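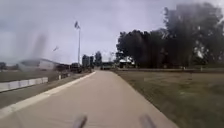
L'allée en béton, bordée à gauche par la bordurette claire. À droite, le revêtement rejoint directement l'herbe.

Allée du parc de Cendmont : relevé de surface et suites à donner

Le relevé de l'allée qui longe le terrain de sport a été effectué en mai, par ciel couvert. Il porte sur l'état du revêtement, les rives, les joints et la continuité du cheminement pour les piétons et les cycles. La synthèse a été rédigée par Danai Koutsoukos, du bureau Telier, et relue par Lambros Moschos pour la partie drainage.

La surface en béton est classée en état satisfaisant. Les traces de roulement et les taches relèvent de l'aspect et n'entraînent aucune intervention. La rive droite n'a pas de bordure : la tonte devra y être faite avec un carter latéral, pour éviter les projections sur l'allée. Un contrôle de niveau entre la dalle et le terrain naturel reste à faire. L'écart admis est de 2 cm.

Le raccordement avec l'enrobé de la voirie est le point le plus sensible du tracé. Deux matériaux s'y rencontrent et les mouvements différentiels s'y concentrent — c'est aussi l'endroit où les cycles changent de trajectoire.
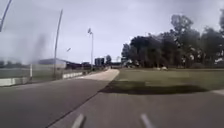
Raccordement entre l'enrobé et l'allée. Le joint sombre sépare la chaussée, qui tourne à gauche, de la partie revêtue de droite.

Le joint long sera nettoyé à l'air comprimé puis regarni au mastic bitumineux à chaud. Les amorces de marquage blanc sont conservées dans l'attente du plan de jalonnement, que Folasade Danladi présentera avec le dossier d'automne. Le linéaire à traiter est estimé à quelque 67 mètres, reprises comprises. L'entreprise Gavalas interviendra par demi-largeur, de 9 heures à 16 heures, avec maintien d'un passage de 1,40 m.

Côté terrain de sport, les séparateurs bas en béton blanc restent en place. Leur alignement sera vérifié au cordeau et les éléments déplacés seront recalés sans dépose de la clôture. Les poteaux implantés de ce côté font l'objet d'une vérification d'aplomb distincte, confiée à Sotiris Karras.

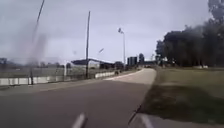 Pour la végétation, la consigne est inchangée : pas de taille en période de nidification, sauf branche engageant le gabarit de l'allée. Le gabarit retenu est de 3 mètres en hauteur. Le balayage des feuilles sera avancé à la fin septembre, avec une attention particulière au pied des bordures, où les dépôts retiennent l'eau.

Reste le secteur de l'auvent. L'écoulement de la couverture vers le revêtement n'est pas documenté dans les plans disponibles. Un essai d'arrosage permettra de repérer les points de stagnation avant toute reprise de pente. Le luminaire posé près de la rive de toiture sera contrôlé à la même occasion.
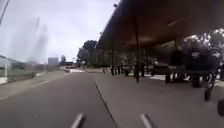 Secteur de l'auvent : joint ou fissure en travers du revêtement, teinte plus claire sur la moitié droite.

La différence de teinte pourrait correspondre à deux phases de mise en œuvre. Deux carottages, un de chaque côté de la ligne, trancheront la question ; ils seront rebouchés le jour même. Si l'ouverture reste inférieure à 3 mm, un pontage suffira. Au-delà, Telier chiffrera une reprise localisée.

Les remarques sur le relevé sont à adresser à Evdokia Giannakopoulos, service de la voirie, avant le 25 du mois prochain. Le plan coté est consultable à l'accueil du bâtiment Jondar.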